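Notebook, April, Rudgate bench

Glaze tests, continued

Third batch of the Getberg clay is down to leather hard. Erhan Soylu wedged it last night and left it under plastic, and the rims still dried faster than the feet. Turned them over at 9:40.

Weighed out 600 g dry for the cream base. Sieved twice. First pass left grit on the mesh, mostly the feldspar from the old Sýkora bag. Marked the bag, don't use it for the thin coats.

Bars 14 through 23 came out of the bisque with no cracks. Bar 17 is bowed a little. Shrinkage figures are on the sheet by the kiln, still need to go into the Prutano log.

Kiln controller read 238 when I opened the lid, too soon. Wait longer next time. Pinging from the top shelf for over an hour, crazing on two of the tall cups. Try more silica in the next mix.

Ask Erhan whether he wants the spouts trimmed before or after the slip goes on.

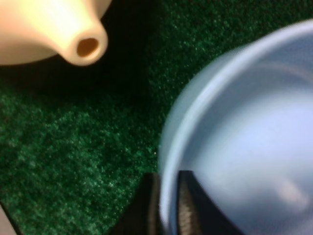

To do before the next firing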